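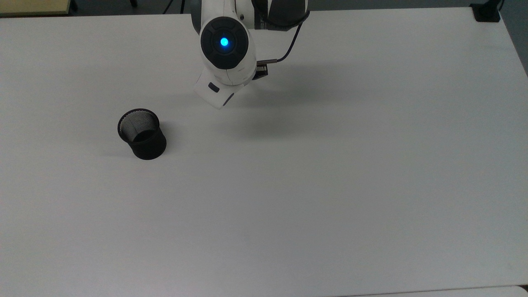
Why does the pen task use a cup that is not fixed to the table?
Because the cup on a real desk is not fixed either, and the task is graded on whether the program can deal with that. A fixed cup would let a program replay one stored path and pass without using any position data at all.

Caswood Robotics Laboratory Course
Unit 4 Handout: Pick and Place with a Pen and a Cup
July 2019

1. Purpose of the unit

Units 1 to 3 covered joint limits, frames and straight-line moves. Unit 4 puts them together in one task with two parts. In Part A the arm takes a pen out of a mesh cup and holds it over the table. In Part B the arm returns the pen to the cup. The two parts are graded separately and use different programs.

Students who took the June short course have seen Part A in a simpler form, with a wooden block. The pen version differs in three respects: the object is long compared with its width, it leans at an unknown angle before the grasp, and it must clear the rim of the cup on the way out.

2. Terms used in this handout

Base frame: the frame fixed to the foot of the arm. All positions in your program are given in this frame unless you state otherwise.

Tool frame: the frame with its origin midway between the fingertips, z pointing out of the gripper.

Approach point: a point above the grasp point, on the line along which the gripper will move in.

Grasp point: the position of the tool frame when the fingers close.

Clearance height: the height of the tool frame at which sideways moves are allowed. For this unit it is measured from the tabletop with the gripper empty. With a pen in the gripper, add the length of pen that extends below the fingers.

3. Setting the height

Most failed runs in this unit come from the clearance height. The value that works for an empty gripper does not work for a loaded one, and a program that uses a single constant for both will drag the pen tip over the rim.

Use the following values to start:

Cup height: 109 mm
Margin above the rim: 18 mm
Pen length below the fingers: 70 mm

Empty gripper, sideways moves near the cup: 109 + 18 = 127 mm
Loaded gripper, sideways moves near the cup: 109 + 18 + 70 = 197 mm

The third value depends on where the fingers close. If your grasp point is higher on the barrel, more of the pen extends below the fingers and the loaded height goes up by the same amount. Measure it for your own grasp and write the measured value in the log.

The sum above assumes that the pen hangs straight down. If it is held at an angle, its lower end is higher than the sum predicts, but it is also displaced to one side. The sideways displacement for a pen held at angle a from vertical is 70 sin a, in millimeters. At 30 degrees this is 35 mm, which is enough to put the tip outside the opening of the cup in Part B when the tool frame is exactly above its center.

4. Part A procedure

4.1 Place the cup on the table within reach of the arm. Put one pen in it, point down.

4.2 Move to the approach point with the gripper open. Speed limit for this move is set in the Dellora configuration file and must not be changed.

4.3 Move in along the tool z axis only. Do not combine this move with a rotation.

4.4 Close the fingers. Wait for the grip signal before the next command. The signal reports that the fingers have stopped, and they also stop when fully closed on nothing. Check the finger width as well.

4.5 Lift straight up to the loaded clearance height.

4.6 Move sideways until the pen is clear of the cup, then lower until the tip is just above the table. Hold for the time given on the grading sheet.
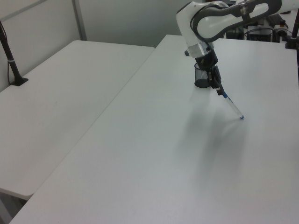
Figure 1. Pen held in the gripper with the tip above the tabletop, mesh cup behind.

Compare the angle of the pen in Figure 1 with the vertical. A pen gripped by two fingers can turn about the line joining the contact points. The grip force resists this only through friction over a small area. For this reason the pen angle after the lift must be treated as unknown until it is measured, even if the angle at the grasp was known.

5. Part B procedure

5.1 Start from the hold position of Part A.

5.2 Estimate the pen angle. Either method from Unit 3 may be used (side view or two-point touch). State which one in the log.

5.3 Compute the wrist rotation that brings the pen to vertical. If the rotation would take any joint past its limit, rotate as far as the limit allows and correct the remainder by offsetting the tool frame sideways, using the expression in Section 3.

5.4 Raise to the loaded clearance height before moving toward the cup.

5.5 Read the cup position again. Do not reuse the position stored in Part A. The fingers may have touched the cup while taking the pen out.

5.6 Lower until the tip is below the rim, then open the fingers. Releasing above the rim is counted as a failed run even if the pen falls into the cup.

5.7 Retreat along the tool z axis.

6. Notes on position data

The mesh wall of the cup gives poor results with the depth method from Unit 2. Part of the measured points lie on the near wall, part pass through the openings and land on the far wall, and the averaged center is shifted away from the camera. Fit the rim only. The rim is a solid band and gives a clean oval in the image, from which the center can be found directly.

Shadows on the white table are a second source of error. A plain brightness threshold will join the shadow of the arm to any dark object it touches. Move the arm away before reading the cup position, or use the rim fit, which is less affected.

The log buffer in the Furukawa viewer holds 1,000 samples. At the default rate this is too short for a full Part B run. Save the buffer at the end of step 5.4 and start a new one.

7. Safety

One student operates the arm and one stays at the stop button. The pair may change places between runs only. Keep hands off the table while the drives are enabled, including when the arm is standing still. Disable the drives before moving the cup by hand. Cables must be checked for slack through the full range of wrist rotation before the first run of each session.

8. What to hand in

Program files for Part A and Part B, with the constants listed at the top
Log with measured pen length below the fingers, measured angle, and method used
Finger width at the moment of grasp for each run
One paragraph on the largest source of error in your runs, with numbers

Failed runs are to be logged in the same way as completed ones. Missing runs cost more points than failed runs.

9. Practice problems

9.1 A group grasps the pen so that 85 mm extends below the fingers. Find the loaded clearance height with the margin unchanged.

9.2 The pen is held at 20 degrees from vertical with 70 mm below the fingers. Find the sideways displacement of the tip and the height of the tip below the tool frame. Ignore the width of the pen.

9.3 The wrist can correct only 12 of the 20 degrees in Problem 9.2. Find the offset needed to bring the tip over the center of the cup.

9.4 Explain why step 4.3 forbids a rotation during the final approach. Use a sketch of the rim and both fingers.

Worked solutions are posted in the Bastusbridge folder after the second lab session. Unit 5 uses the same cup with two pens in it, and the Part A program should be kept in a form that can be extended.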